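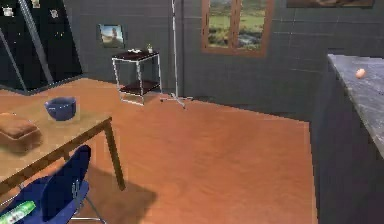 Getting a kitchen ready for a table-clearing robot

These tips are for anyone trying the Tralden, the table-clearing robot that Jurkent now rents out by the month. We had one for 29 days. It does a fair job of lifting things off a table and putting them on a worktop, but the room makes a great deal of difference to how well it copes.

Rehearse on the computer first

The rental includes Kingate, a planning program that runs on an ordinary laptop. You build a rough copy of your kitchen from ready-made furniture and let the robot practise in it. Allow an evening. The wall tiles and the view from the window can be left as they come, but take care over the height of the table and the worktop. Ours was 18 mm out at first and every mug was put down with a bang.

Put in the awkward things as well as the easy ones. A bowl, a mug and a loaf will tell you a little. A glass bottle with a narrow neck will tell you more, and so will a piece of cutlery lying flat.

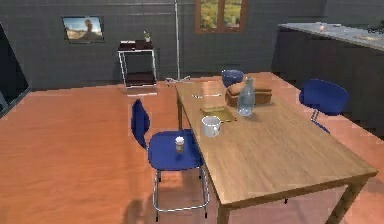
Leave a hand's width between items if you can. When things stand close together the Tralden takes the nearest first and works towards the back, and a tall bottle in the middle slows it down. Move the bottle to one side and the whole job goes faster.

Chairs

Push them right in on the side the robot will use. The chairs at the other side can stay where they are. Check the seats too, as the standard setting only looks at the tabletop and anything left on a chair will stay there. There is a seat setting in the second menu. It is slow and we stopped using it.

Glass and cutlery

Clear glass is the weak point. Justinas Vasiliauskas at Jurkent told us to turn the grip down to 2 for glass and leave it there, and we had no breakages after that. Thin spoons on a bare wooden top are often missed. A cloth underneath helps, provided it is a plain one.

The worktop

Clear the end nearest the table before you start. The robot needs somewhere to put things down and will stop and beep if it can't find a space. Small items can stay at the far end.

Cost and cleaning

Rental is £341 a month, with delivery extra. Wipe the finger pads with a damp cloth after each meal and keep washing-up liquid off them. Spare pads come from Ateş and last until they go shiny.

Gunārs Vītola has had his since July and runs it once a day, after supper. He still does the glasses by hand.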